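Wolska Path Upkeep, progress report to the Hostach fund
Covering the period to the end of June

The grant was for resurfacing and verge care along the tree belt at Wolska. We were asked to say plainly whether the money is doing what the application said it would. So far the answer is partly.

Söderlund invoiced for 933 meters of surface cleaning and patching. We accept the length. We are less sure about the result, which was sold to us as "like new" and is a serviceable gray path with wear still showing. There are lighter streaks and worn patches in the asphalt. We saw no large cracks on the stretch we checked, so the basic claim that the path is sound stands for now – a winter will tell us more.

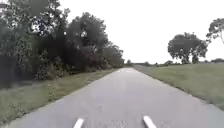
The path at Wolska, with the verge on the left.

The edge between asphalt and grass is straight and clean on this side. The grass itself is another matter. Seven cuts were budgeted for the season, and the verge still has long tufts and dry patches in it. Piseo, who hold the mowing contract, put this down to timing. We have asked for their dates and will hold back 176 from the next payment until we get them.
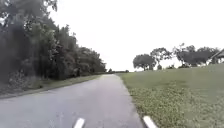 TREES AND LAWN SIDE

The tree belt is dense and the shade under it is heavy. Piseo's proposal to thin it for 107 a visit gives no number of visits, and we don't recommend signing it as written. The lawn on the other side is wide and open and needs nothing from this grant.

Where the asphalt meets the lawn, the edge is a little ragged. Söderlund say edging was never in their price. Our copy of the quote says "edges as needed," and we read that differently.

Still open: Piseo's cutting dates, the edging question, and whether the second payment goes out before both are settled. Our view is that it should wait.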